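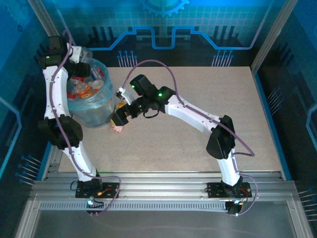
Stovura Scenic Drive Group
Minutes, Thursday, 4 p.m., Brasell Library

Minutes of the February meeting approved as read.

Route signs. The county will replace the sign at the Plidberg turnoff, where drivers heading north keep missing the left onto Route 48. Old sign stays up until then.

Overlook parking. Gravel lot holds around 60 cars. Agreed to ask for one bus space – the north end is widest.

Map. Butkienė Printing sent a proof. Two corrections: the picnic area is past the bridge, and the beach road is one-way. Approved with those changes, 5 to 0.

Adjourned 5:10 p.m.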